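Kakudau Furniture Care Claims -- data card
Version 2, September 19, 2023

What this is

A table of 2959 claims about looking after wooden furniture, copied from care leaflets, shop pages and home advice columns. Each row has the claim as printed, the kind of source, the finish it is supposed to apply to, and a support rating. Most of the ratings are low. We did not set out to get that result, but we were not very surprised by it either.

Sources

The bulk comes from the Bamach leaflet collection. Another 1000 rows were taken from the Cokora archive of shop pages, which repeats itself a lot. Rows with the same wording were merged. Rows that say the same thing in new words were left alone, so please don't treat a popular claim as a well-tested one. 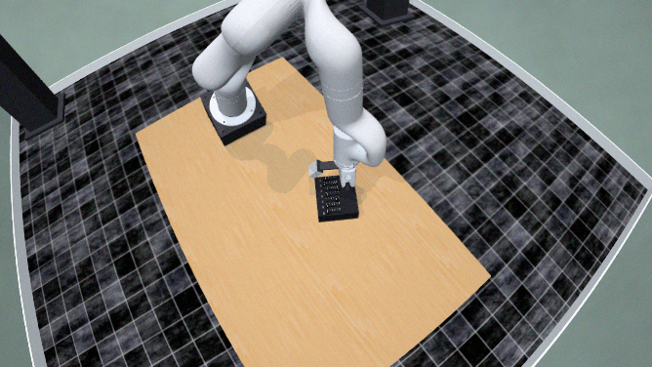 Claims about oil are the weakest part of the table. Leaflet after leaflet says that oil "feeds" the wood, and not one of them says what the wood does with it. A honey-orange tabletop with fine, streaky grain running along its length is just what these leaflets like to promise, and the color gets credited to the polish. Stain, species, age and lighting can all do the same job. We rated a color claim as supported only if the source compared treated and untreated pieces of the same board. Around 62 rows passed, and some of those are generous.

Known problems

The finish column is often a guess made by the source. "Natural" can mean oil, wax, clear lacquer or nothing at all. Water ring remedies (mayonnaise, ash, toothpaste) are listed but were never tried by us. The Demissie rows were added in August and have been checked once -- the others were checked twice.

Use

Fine for studying how advice spreads. Please don't use it to decide what to put on your table.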